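Darside Community Rooms, ground floor and first floor
Inspection checklist with comments, August 2025
Completed by: Andor Pálfi
Previous inspection: October, same form, older version

Key: OK = no action. A = action needed, not urgent. U = urgent, fix before next use. N/A = not fitted or not checked.

## 1. Outside and entrance

- [x] Path and steps free of trip hazards: **OK**
- [x] Handrail firm on both sides: **A**
 Left rail moves at the lower bracket. The wall plug has gone soft. Refix with a longer bolt. I have not taped it off as it still holds weight.
- [x] Outside light works on its sensor: **OK**
- [x] Front door closes fully by itself: **A**
 Closer is slow on the last part and the latch does not always catch. Adjusted one quarter turn, a bit better. Look again when the weather turns, the door swells.
- [x] Door mat flat and not curling: **OK**

## 2. Escape routes and doors

- [x] Main corridor clear for full width: **U, cleared same day**
 Stacked chairs and a folded pushchair outside the small meeting room. Moved to the chair store. This was also a comment in October. The sign asking people not to leave things there has fallen behind the radiator, so I have put up another.
- [x] Rear exit opens with one push: **OK**
- [x] Fire doors close on to the frame: **A**
 Kitchen door fine. Door at the top of the stairs catches on the carpet bar. Needs 2 mm planed off the bottom edge, and whoever does it must check the smoke seal afterwards.
- [x] No fire doors wedged open: **OK** on the day. There was a wedge on the windowsill next to the kitchen door. Removed.
- [x] Exit signs lit: **OK**
- [x] Emergency lighting, short test: **A**
 All came on apart from the fitting over the stairs, which flickered and went out. Prakville Electrical to quote for a replacement. The full-length test is theirs as well and is not part of this sheet.

## 3. Fire equipment

- [x] Extinguishers in place, pins and tags present: **OK**
- [x] Gauges in the green: **OK**
- [x] Fire blanket in kitchen, reachable without leaning over the hob: **A**
 Currently above the hob. Move to the wall by the door. The old holes should be filled, not left.
- [x] Call point tested: **OK**, point 12 used this time. Bell heard in every room including the toilets. Panel reset without a fault.
- [x] Log book filled in: **A**
 Weekly tests missing for part of the summer. Either they were not done or they were not written down, and from the book there is no way to tell.

## 4. Electrical

- [x] Sockets and switches undamaged: **OK**
- [x] Portable items labelled and in date: **A**
 Tea urn label unreadable. Fan heater in the office has no label. It should not be used until it has been tested.
- [x] No extension leads plugged into each other: **U, corrected**
 Office again. The Jiang printer, the shredder and a phone charger were running from one lead plugged into another. Printer moved to the wall socket by the window.
- [x] Consumer unit cupboard closed and nothing stored inside: **OK**
 Meter reading taken: 2793.

## 5. Kitchen and toilets

- [x] Hot tap warning notice present: **OK**
- [x] Floor sound, no lifting edges: **A**
 Vinyl lifting in front of the sink. Temporary strip fitted. It will not last the winter.
- [x] Cleaning products locked away: **OK**
- [x] First aid box complete: **A**
 Short of medium dressings and eye wash. Plasters are the ordinary ones and blue ones are needed for the kitchen. Order from Wunance with the paper towels.
- [x] Emergency pull cord hangs to the floor in the accessible toilet: **U, corrected**
 It had been tied up out of the way. Untied and tested. Please ask the cleaners to leave it down.

## 6. Rooms, furniture and storage

- [x] Tables steady, legs locked: **OK**
- [x] Cabinet doors and hinges sound: **OK**
- [x] Cabinet doors shut when not in use: **A**
 An open door at head height or knee height is an easy thing to walk into. Applies to all rooms.
- [x] Glass items kept where they cannot roll or be knocked: **A**
 Jars to go on a flat shelf, away from the front edge.
- [x] Hangings and backdrops clear of lights and heaters: see comment below.

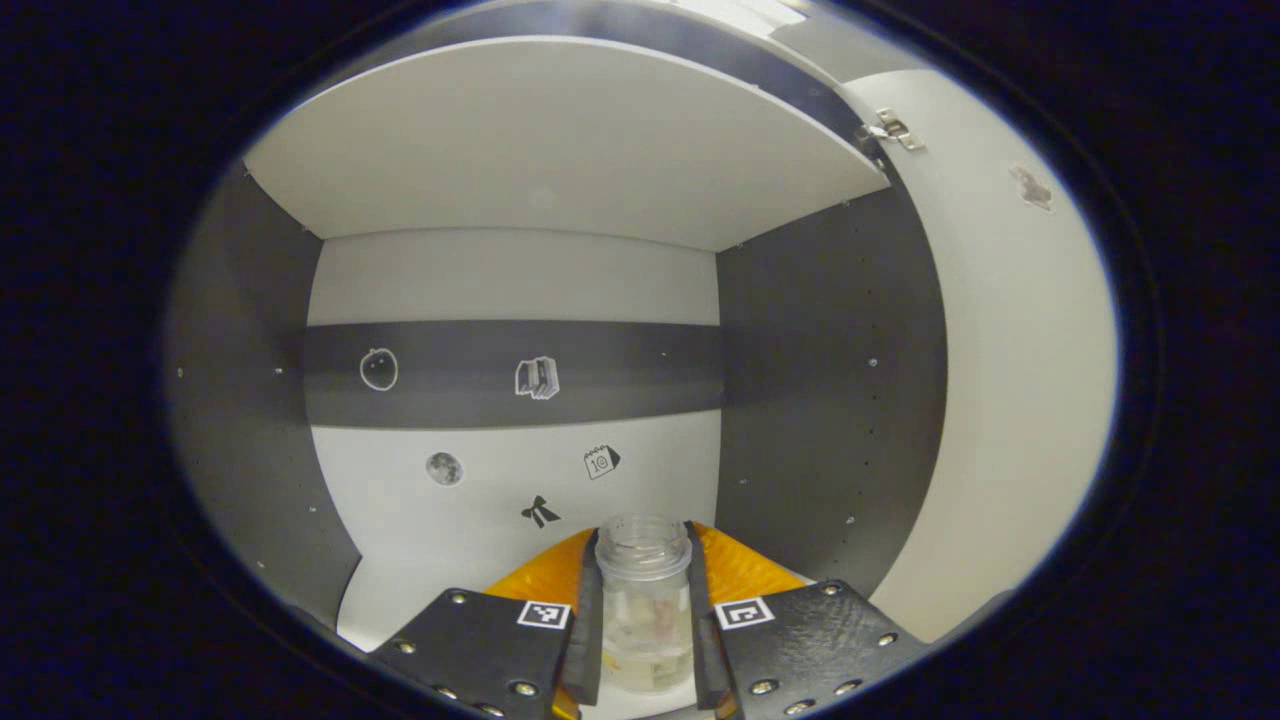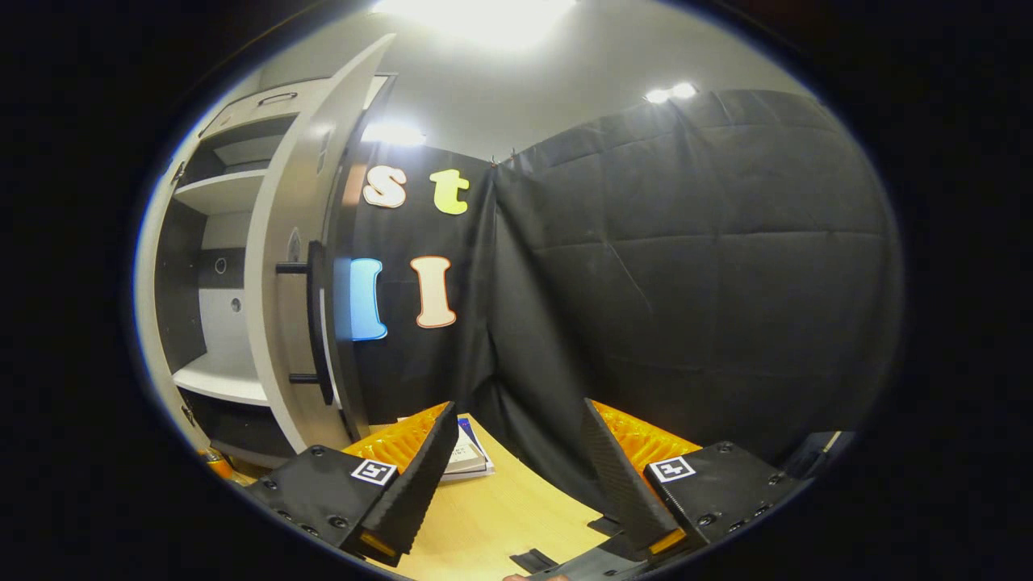 - Fabric hangings: I could find no fire rating paperwork for any of the fabric in the building. Ask the groups for a certificate or a receipt which states the treatment. If neither exists, treat or replace.
- Shelf loading: the big shelving unit in the chair store is marked 500 kg in total. It is nowhere near that, but the heavy boxes are at the top and should be at the bottom.
- Step stool: rubber foot missing. **U**, taken out of use and put in the office. Buy a new one, the feet are not sold separately.
- Chair store: stacks to be no higher than the line on the wall. Two stacks were over. Lowered.

## 7. Stairs and first floor

- [x] Nosings firm: **A**, third from the top is loose at one end.
- [x] Window restrictors fitted and working: **OK**
- [x] Radiator guards secure: **OK**
- [x] Loft hatch locked: **N/A**, key not on the hook. Find the key.

## Actions carried over from October

1. Stair carpet edge, still open.
2. Car park drain cover, done.
3. Spare key list, still open. See loft hatch.

Copy to the office folder and one to the Prakville electrician with the lighting comment marked.

Signed: A. Pálfi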